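Padlock week at Jernach! I've been put in charge of gathering demos for the two-arm setup and I have opinions now, so here's a thread.

1/ The job sounds tiny. One arm picks up a little padlock, the other arm helps with the key. A person drives both arms, we record it, and the model learns from the recordings. The target is 234 good ones. Good is doing a lot of work in that sentence.

2/ We don't script where stuff goes. Blue locks, a black one, two blues side by side, whatever, and you move them between takes so the model can't just memorize a spot on the table.
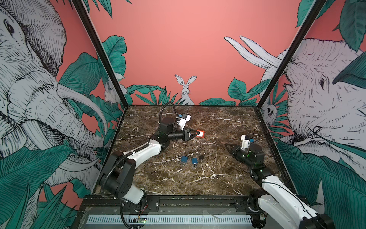 3/ My first 90 takes were way too pretty. I was driving super slow and lining everything up just so, and Salma Hegazy (she trains the models, I just feed them) watched a bunch and told me to loosen up. If every demo is perfect, the policy has no clue what to do when a grab goes a bit sideways. So now I leave my little fixes in – miss, back off, try again, keep recording.

4/ The next 90 went so much faster. I also stopped holding my breath, which helps!

5/ Hardest part by far is getting both grippers working close together over something that small. You're thinking about two wrists at once and they really want to bump into each other. My trick is to park one hand, breathe, then move the other.

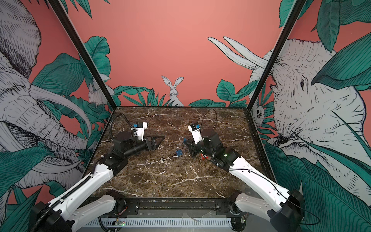
Both arms in close over a blue padlock.

6/ Labeling is the boring bit, but please do it the same day. I let a batch sit over a weekend back in February on the Clilov project and had to rewatch the whole thing with a giant coffee. Never again.

7/ Also: check your wrist views before you start, every single session. The overhead angle can look fine while the close-up is telling you a totally different story about where the keys are. 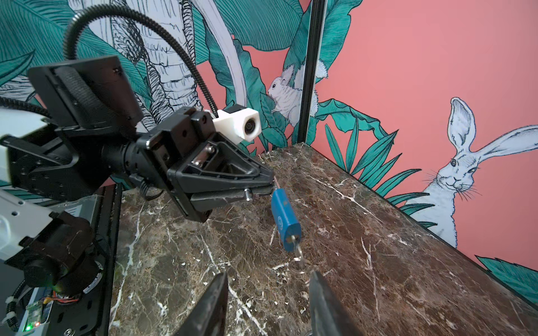
8/ Somebody asked if I get bored. A little, yeah! But then you land a clean handoff and want to do 2 more right away. Gonna finish this set and then it's on to zippers. If you've recorded zipper demos, please send tips, I'm scared of them.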